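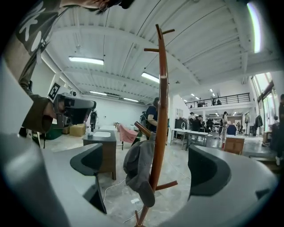
I canceled the gym in April. The membership at Greltex had gone up to 349 a year, and when I looked at the app it showed I had been in nine times since the previous spring. I'd been meaning to do it for a while. The cancellation form took longer to fill in than most of my workouts.

What I do now is walk to work. From my door in Livach to the office is a little over two miles, and it takes me 42 minutes if the light at the rail crossing is with me. The bus takes 30, counting the wait, so I'm giving up twelve minutes each way. I used to spend more than that looking for a free locker.

The route is nothing special. I go down past the Xaba bakery, over the footbridge, then along the back of the warehouses where the sidewalk stops for a stretch and you have to use the grass. After that it's uphill to the Marska roundabout. The hill was hard for the first two weeks. My shins hurt and I got to my desk with a damp shirt, so I started keeping a spare one in a drawer. I still do, though I don't need it as often.

Shoes were the main expense. I began in an old pair of sneakers and had a blister on each heel by the third morning. I bought proper walking shoes after that, half a size up, and wool socks, and the blisters went away. I also moved from a shoulder bag to a backpack. The laptop stays home now unless there's a meeting that needs it.

I don't listen to anything in the mornings. On the way back I put on a podcast, usually something long about history – I finished a series on canals that I would never have gotten through sitting down.

Rain is less of a problem than I thought. I have taken the bus because of it maybe six times. Ice is different, and I expect I'll be on the bus for part of the winter.
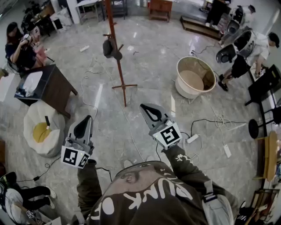

Marta wrote in under my last post that she tried the same thing and gave up after a month, mostly on account of the traffic fumes on the main road, and wanted to know if I had looked at the path by the reservoir. I have. It adds about 900 yards and it's a lot quieter, but there are no lights on it, so it only works for half the year. I'll go back to it when the evenings are longer.

My total since I started keeping a log is 312 miles. I write it on the kitchen calendar, and the boxes are too small for it.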